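3.2 示范数据的采集

这一节我想写得啰嗦一点。我自己读别人的论文时，最想知道的往往是数据怎么来的，偏偏这部分常常只有两行字，看完还是不知道该怎么动手（相信不少同行也有同感！）。所以下面把我们在 Stovdale 实验室里的做法尽量交代清楚，包括几处走过的弯路。

全部示范都靠遥操作完成，操作员戴着头显，用手柄同时控制左右两臂，画面来自头部相机。记录程序是我们自己写的，叫 Dralutix，它把头部图像、两臂关节角和夹爪开合量按统一时钟对齐后写盘。早期版本里图像和关节数据各走各的时钟，回放时总觉得手比眼睛慢半拍，我一开始还以为是操作员累了，查了好久才发现是时间戳的问题。那一批数据我们全部扔掉了，心疼归心疼，留着只会把策略带歪。

最后进入训练集的示范一共 358 条，分属四类任务：单手抓取、双手搬运、推移对齐和软物整理。每条示范的长度上限设为 15 秒，超时就自动截止，由操作员决定重录还是放弃。这个上限是试出来的，放得太宽，操作员会在物体跟前反复微调，模型学到的就是一种犹犹豫豫的动作，看着特别难受。

物品的挑选我花了不少心思。我希望桌上既有硬的也有软的，既有轮廓规整的，也有怎么摆都不一样的，所以毛巾、球拍、手套、背包这些东西都混在一起用。它们大多是从 Jandport 仓库的闲置物资里挑来的，没有为机器人做过任何改造，也没贴定位标记。每录完一组，我们就把背景物品重新摆一遍，目标物的位置和朝向也跟着换。这里有个小教训：人手摆东西其实很有规律，我翻看第一轮录像时发现自己老爱把盒子摆得端端正正，后来改成由程序给出随机朝向，照着摆，分布才像样一些。

双手搬运是四类里最费劲的。扁平的盒子单手不好夹，两只夹爪需要从两端相向靠拢，力道一边大一边小，盒子就会转。我们要求操作员先让两侧都碰到盒子，再开始抬，中间允许有短暂停顿。图 2 是这类任务中的一帧，取自头部视角，也就是策略网络看到的输入。 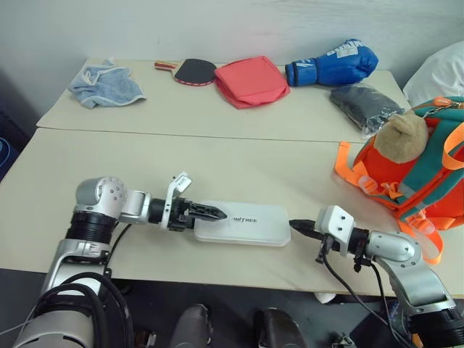 图 2　双臂从左右两端接触白色扁盒，远处桌面摆放着毛巾、球拍、手套等背景物品。

这种视角有个好处，夹爪、目标物和背景物品可以同时出现在一张图里，网络不用再去拼接多个相机。坏处也明显，手臂本身会占掉不少画面，盒子两端又正好容易被夹爪挡住，接触的细节很难看清。我们试过加腕部相机，结果线缆总是缠在一起，这一版就先没用，留到后续工作里再说。

标注方面，每条示范由两个人分别看一遍，标出接触开始和抬起开始两个时刻，意见不一致的就凑到一起重看。失败的示范我们单独存放，不参与行为克隆，只在 3.4 节训练成功判别器时使用。另外，Bae 那边的同事提醒我们检查光照，我们便在上午和傍晚各补录了一批，补录的部分已经算在前面的总数里了。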